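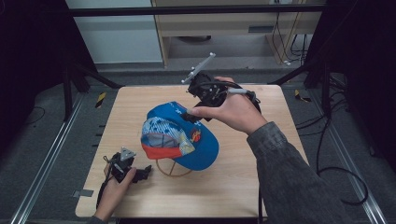
3 min read

25 April 2023. Second week of recording for the Altus cell at the Sedgwick building. Target from Misine is 3000 usable demonstrations before the June review, and the log stood at 2000 when I opened it this morning. The finishing people have been doing the demonstrations themselves, which is the part I want to write down properly. Caps are slower than anything we did in the first batch. With the cap upside down on the wire stand and the lining facing up, there isn't much to take hold of except the brim and the crown, and both give when you squeeze. One hand has to wait while the other finds its place, and that waiting ends up in the data too.

Rejected 17 takes before lunch. Most were people starting before the recording light was on. A few were regrasps halfway through, which Votlow flags as two episodes and then refuses to merge. I've asked for a setting. Until then, anyone who loses the cap should open both grippers, put them down, and start over.

What people said at the bench, in no order:

Wrists get sore before shoulders do. The cable pulls a little on the right side and you end up correcting for it. Switching every half hour helped more than the padded sleeves did.

Two of the finishers said they handle a cap with the backs of their fingers as much as the tips, and the grippers can't do that, so they're learning a different way of doing a job they already know. One of them thinks the new way has leaked into her hand work. She's slower at the regular station after a morning on the recorder. I don't have anything to compare that with and should get the station times from before we started.

Piece rate is still the open issue. A recording shift has been paid as a training shift, which is lower. That needs sorting out before we ask for more hours. Raised it again, no answer yet.

The other question was what happens to the inspection step once the cell is running. Plan on paper: the cell turns and places, a person checks stitching and lining and pulls the bad ones. So the count of people stays the same through the first phase and the work changes from handling to looking. Several of them would sooner handle than look all day – fair enough. I said I'd ask if the two can be rotated.
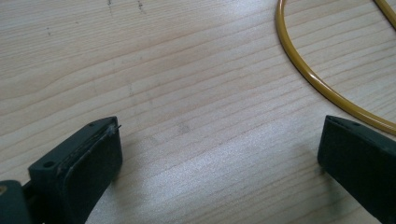

Left finger pad scuffed around the rim, frayed bit at the top corner. Right one smoother.

Put in a request for pads. The old part sheet says both fingers take part 3485, but I want to check that against the drawing before ordering a box of them. Left pad first, and do the pair together if there's stock so the grip stays even. Also keep the yellow cable off the work area during takes.

Wiping the fingers goes on the start-of-shift list. There's dust on the right one too.

To do:
– pads, left side first
– ask Votlow about merging episodes
– station times from before the trial
– training rate, third time of asking
– short cable tie on the right-hand gripper, see if the pull goes away
– leave the stand height alone until the cap batch is finished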